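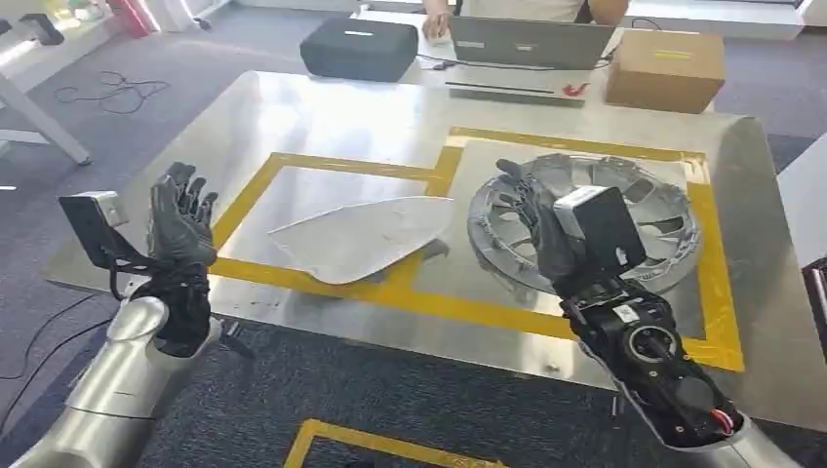 Summer hours and the shared kitchen in Cerklow House

Dear tenants, after the July meeting we received many messages about the kitchen on the second floor, so I want to write the new rules in one place.

The kitchen is open from 9 in the morning until 20 minutes before the building closes. The fridge is emptied every second Friday. Please put the name of your company on your food, also on milk. Boxes without a name go to the bin, even if they look new.

The coffee machine from Paquette is now repaired. A service contract costs us 80 dollars a month, and it is already inside your rent, so you will not get a separate bill. If the red light stays on, please do not open the back side. Write to the front desk and we will call them.

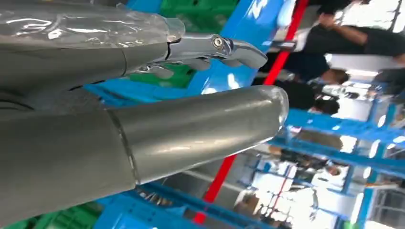
Metal fingertip and clear plastic film, close up.

Several of you asked about bicycles. The rack on Plison Street stays where it is, but the small one near the loading door must go away before the end of the month, as the fire inspector wished. Bicycles in the stairway are not allowed, also not for five minutes.
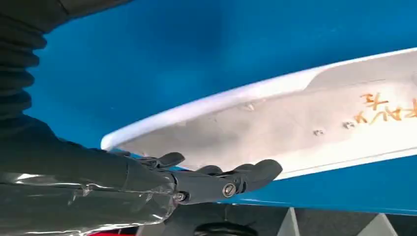
Gray fingers against a white curved edge.

The window cleaning by Molis starts on the top floor and goes down. Please take plants and papers away from the window sills the evening before. You will find the day for your floor on the paper in the elevator.

The next issue comes in the fall. Short notices from tenants are welcome at the front desk.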